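**Bin picking trials: two-finger gripper against suction, items in film packaging**

Board: End Effectors and Tooling

---

**cellnotes_admin** wrote:

This thread is opened for results from members who have run parallel grippers and suction cups on the same bin, with the same items. Please state the item types, the bin, the camera mounting and the method of counting a success. Posts that contain only a catalog link will be moved to the purchasing board.

---

**wristflange** wrote:

Our laboratory has completed the first round of its gripper comparison. The candidates were the Zarnari parallel gripper and the Vorkano single-cup suction tool, both on a KUKA arm. Each tool was given 2000 pick attempts from a metal bin with sloped sides. The items are mostly light consumer goods in clear or colored film.

A pick was counted as a success only if the item left the bin and was released at the drop point. An item that was lifted and lost over the rim was counted as a failure. We did not refill between attempts, so each run ends with a few items spread over the floor of the bin.
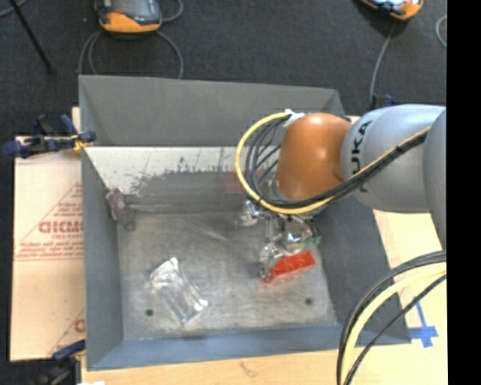 Those last items decided most of the result. With the bin full, the two tools were close enough that we would not choose between them. Once the floor was exposed, the suction tool lost its seal on wrinkled film again and again, while the gripper could still close on a fold. The gripper had its own weakness in the corners – its fingers are 15 mm wide at the tip, and they met the wall before they met the item.

Our provisional recommendation is the parallel gripper for this class of item. The full log will be released to members after the July review.

---

**m_tolland_cell4** wrote:

I thank the poster for the clear definition of success. I must disagree with the recommendation.

A single cup is a poor representative of suction. We ran a Vorkano head with a softer bellows cup on similar bagged goods and saw far fewer lost seals. The vacuum level also matters a great deal, and it is not stated. Until the cup and the flow are reported, the trial compares one good gripper with one badly matched cup.

---

**wristflange** wrote:

The objection is fair in part. The cup was the standard one supplied with the tool, 50 mm in diameter, and we did not change it. Our purpose was to test each tool as delivered. I accept that this should have been stated in the first post, and the report will say so.

I would not accept that a softer cup settles the matter. We tried one informally for 8 picks on clear bags and saw no clear gain. That is too few to publish.

---

**depthmap_only** wrote:

May I ask which camera was used to plan the picks? Clear film is difficult for most depth sensors, and a shiny bin floor makes it worse. If the planner placed the grasp point in the wrong spot, neither tool is at fault.

---

**wristflange** wrote:

Planning was done on the Caldeira stereo unit, fixed above the cell. You are correct that clear film was the hardest case. Depth was often missing over the middle of a bag and present only along the creases. The planner therefore favored creases, and this probably helped the gripper and hurt the cup.

---

**m_tolland_cell4** wrote:

Then I repeat my point with more confidence. A planner that prefers creases will always send a suction cup to the worst part of the bag. Each tool should have its own grasp scoring before the two are ranked.

---

**bavine_user_east** wrote:

Our site runs the Bavine controller with separate scoring for each tool, and I support the request above. It took us some time to set up, but the change was large for suction and small for fingers.

On the corner problem, we ground our fingertips narrower and accepted a weaker hold on heavy items. It has been a reasonable trade for light goods. I would not advise it for bottles.

---

**wristflange** wrote:

Separate scoring will be added to the second round, together with the bellows cup. The bin and the items will stay the same. If m_tolland_cell4 would send the part number of the cup and the vacuum setting by private message, we will match both.

---

**m_tolland_cell4** wrote:

Sent. Please also log the seal pressure at the moment of lift, as we did. Otherwise our two sets of results cannot be laid side by side.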